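Pluradden

Reading time: 3 minutes

Pluradden is a produce-handling kit for two-armed mobile robots, sold by the automation supplier Jakab. It is intended for light transfer work with bunched and loose produce: moving items between crates, display racks and carts in demonstration stores, training greenhouses and packing areas. The kit does not include a robot. It consists of a pair of end effectors, a wrist camera for each arm, mounting hardware, a calibration target and a license for the Etutard control software.

Development and release

Jakab first offered the kit as a custom order for integrators. A catalog version followed in June, with a revised wrist mount and a shorter cable set. The base package is listed at $3,106. A single-arm package, without the second camera, is listed at $1,790. Neither price covers installation.

Operation

Etutard combines the view from a head-mounted camera with the view from each wrist. The head camera is used to find crates and to plan the approach. The wrist camera takes over at close range, where the gripper housing blocks much of the head camera's view of the item. The operator sets a source, a destination and a closing limit for each type of produce. Bunched fruit is normally lifted from the top, so that the weight hangs below the fingers and the lower berries are not squeezed.
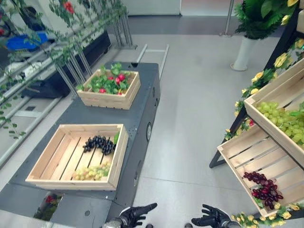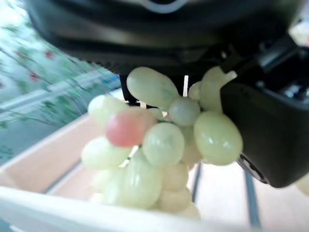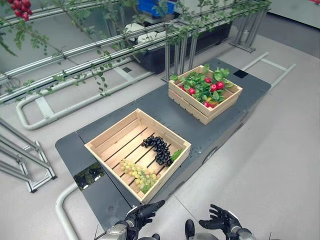
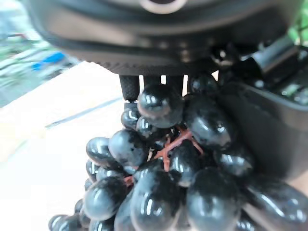 Closing limits are stored as profiles. The software ships with 16 of them, and users can add their own by recording a series of manual grasps. A profile holds the approach angle, finger opening, closing limit and lift speed. Profiles made for one set of fingers are not valid for another, and the software asks for a new calibration when the fingers are changed.

Evaluation

The integrator Prumum published a bench review of the two-arm package after 2,667 transfer cycles. It rated the wrist view as the strongest part of the kit and found that profile setup took less time than with the integrator's own software. Two faults were reported. Loose stems sometimes caught between the fingers on release – a problem the reviewers reduced by opening the gripper in two steps – and glossy surfaces under overhead lighting led to errors in estimated depth. Jakab later added an exposure setting to Etutard in response to the second point.

Limitations

The kit is not rated for washdown. Artificial produce is accepted for setup and training, but the manufacturer advises that closing limits be set again before real fruit is handled, as skin firmness and stem strength differ. Crates with tall sides may restrict the wrist, and the manual recommends shallow, open-topped types. Replacement finger pads are sold in pairs.

Related items
Etutard (software)
Jakab
Wrist-mounted camera
Robot end effector
Mobile manipulator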